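# Kukstead Hands

Share 5 | Comments 2

Data card and README for the Kukstead Hands set: first-person recordings of people doing small hand tasks in ordinary rooms, made for training robot manipulation policies. Released October 11, 2018. Questions and bug reports are very welcome - we really do read them all!

## What you get

There are 800 clips. Each one has color video from a head-worn camera, a hand track for the left and right hands, and a short text note saying what the person was asked to do. The tasks are the fiddly ones we kept wishing we had data for: picking up flat packets, sorting small things on a counter, opening and closing, folding, lining items up next to each other.

The folders look like this:

 kukstead/
 clips/
 hands/
 notes/
 splits/
 tools/

Clip, hand track and note share a name, so you can join them without a lookup table. The loader in tools/ does it for you and will complain loudly if a file is missing.

## Why bare hands

Our earlier set, Frimpong, was all teleoperation. It gave us clean robot actions and we still use it every week, but collecting it was slow, and every clip came out of the same lab with the same table. People with a camera on their head can go anywhere! The price is that you get no robot actions at all, so the hand track has to carry the weight.

What we do is fairly simple. We turn the thumb and index fingertip positions into a gripper pose (midpoint for position, the gap between them for opening), smooth it a little, and pretrain on that. Then we fine-tune on Frimpong. The retargeting script is in tools/ and it's short enough to read over coffee.

## What we've seen so far

The part that got us excited is flat objects. A policy trained on Frimpong alone tends to come straight down on a thin packet and push it along the surface. After pretraining on Kukstead it starts to go for a corner or an edge, and it often tilts the gripper before closing. We never labeled corners. It picked that up from watching people do it, and I still grin when I see it.

Two-handed work improved less. The policy learns to park one arm near the work and use the other, and it's good at that, but passing something from one gripper to the other is still shaky. We think the fault is in our smoothing, which blurs the moment of release. Hòa Đặng has a branch with a contact-aware version and we'll merge it when it stops breaking the loader.

## Rooms and lighting

Recording was done in August in homes around Kerkton. Kitchens and bathrooms make up most of the set, with a few desks and workbenches. We asked people to leave their rooms the way they were and to use whatever light they normally use. Some clips are dim. Please don't throw those out before you've tried them - dropping them made our results worse on the real arm.

## Known problems

- Mirrors. The hand tracker sometimes locks onto a reflected hand and swaps it with the real one. The splits/ folder has a list of clips to skip if this hurts you. It's not complete.
- Glossy packaging. Fingertip depth gets noisy when a thumb is over something shiny.
- Sleeves. Forearm tracks are better with bare arms, so don't read too much into wrist roll on the long-sleeve clips.
- Text on packets is mostly too blurry to read, so this is a poor set for anything that needs labels.

## Splits

Train and test are split by home, never by clip. Please keep it that way if you report numbers, or they won't compare with ours. We also hold back 2 homes that aren't in the download. Send us a checkpoint and we'll run it on those.

## Setup

Unpack the archive, point NITEX_DATA at the folder, and run the check script in tools/. It reads every clip once, so give it a while on a slow disk.
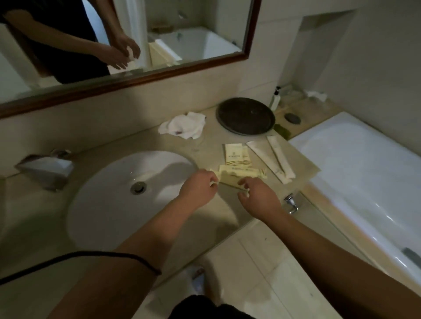 If the check script stops on a hand track, delete that one file and fetch it again; you don't need to download the whole archive a second time.

Contact: Hòa Đặng, Nitex | © 2018 Nitex | Back to top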